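Chaudhary switches on brine recovery line at Terudholm desalination plant

Sun 5 June

Water technology firm Chaudhary has begun continuous operation of a brine recovery line at the Terudholm desalination plant, following a trial period that started in March. The line treats part of the concentrate left over from reverse osmosis and returns the recovered water to the head of the plant.

Terudholm draws seawater through a submerged intake and produces drinking water for the town and for two industrial users on the coast road. Until now all of its concentrate was mixed with cooling water and discharged through a diffuser offshore. The outfall permit limits both the salinity and the temperature of the mixed stream, and the salinity limit has held back output in the summer months.

The new line takes a side stream of 2964 cubic meters a day. It passes first through a nanofiltration stage that removes most of the calcium, magnesium and sulfate, which would otherwise form scale. The softened stream then goes to a high-pressure membrane unit fitted with 13 pressure vessels. Hydraulic energy left in the reject is recovered by an isobaric exchanger and used to raise the pressure of the incoming feed.

During the trial the operators logged 3848 hours of running time. Most of the stops were short and were traced to the cartridge filters upstream of the nanofiltration skid, where fine solids built up faster than the design had allowed for. Chaudhary has changed the filter rating and added a second housing in parallel, so that one set can be replaced while the other stays in service.
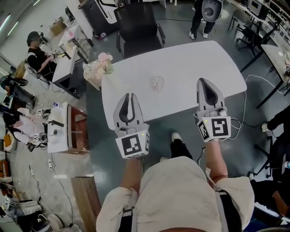 Two hand-held grippers, each mounted on a block printed with marker patterns.

The membranes were supplied by Vasano, which also provides the antiscalant dosing system. Dosing is set from conductivity and pH readings taken every few minutes, with a fixed upper limit. According to Chaudhary, chemical use over the final weeks of the trial was lower than in the first weeks, though the company has not published figures and notes that feed temperature changed over the same period.

Plelance, the utility that owns the plant, will pay for the recovered water by volume under a service contract. Chaudhary keeps ownership of the equipment and is responsible for cleaning and membrane replacement. Plelance remains the holder of the discharge permit and will continue sampling at the outfall and at a reference point some 200 meters along the shore.

The remaining reject from the line is more concentrated than the plant's ordinary brine – it is blended back before discharge, and the blending valve closes if the mixed stream approaches the permit limit. In that case the recovery line shuts down and the plant returns to its earlier mode of operation.

Plelance said it would review a year of operating data before deciding whether to order a second line. Space for one has been left on the existing foundation slab, along with pipe connections and a spare breaker in the switch room.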